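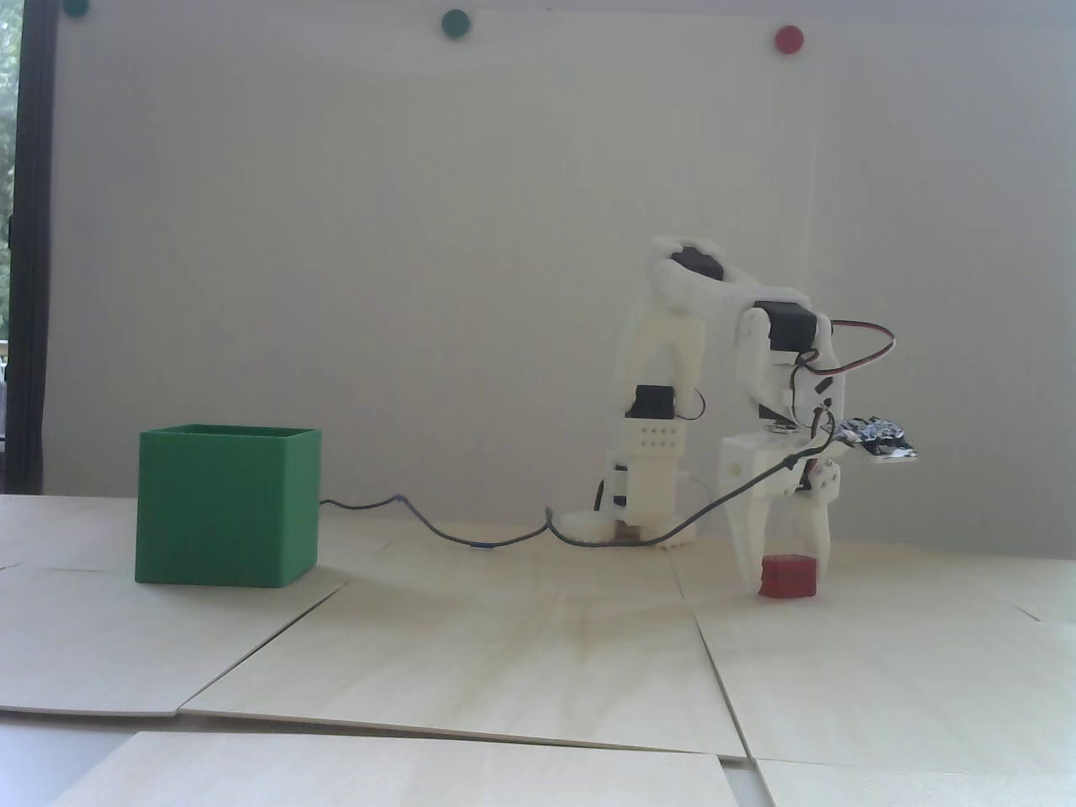 A small robotic arm with a red cube between its jaws.

Skinddale library opens its new upstairs on Monday

September 3, 2018

I've been going to the Skinddale library since I was tall enough to reach the returns slot, and I had never once been upstairs until this morning. It was all storage up there! Well, the boxes are gone, the stairs have a proper handrail, and as of ten o'clock today anybody with a library card can go on up.

What you get is one long reading room on the street side and two smaller rooms at the back that groups can book for free. The reading room has 47 seats, and I tried a few of them (the ones by the windows are the best, get there early). The local history shelves have moved up too, so if you go looking for the old Skinddale Courier volumes in their usual corner you'll find large print there now.

Anqi Tang, the head librarian, told me the work started in February and went over by a few weeks while they waited on the elevator. It was running fine when I rode it, if a little slow. The whole job was paid for by the town plus a bake sale and book sale that brought in $2790 between them. I bought a lemon loaf at that sale, so I feel like part of one windowsill is mine.

By lunchtime more than 211 people had signed the guest book. One of them was Dorottya Bárány, who taught fourth grade to half the town, me included, and who wanted to know why the poetry was still downstairs next to the tax guides. Tang said she'd look into it.

The upstairs keeps the same hours as the rest of the building except on Thursdays, when it closes at 7. You can book the back rooms at the front desk or by phone, up to 19 days ahead. No food up there, but drinks with a lid are okay. Parking behind the building is still a mess until they repaint the lines, so walk if you can.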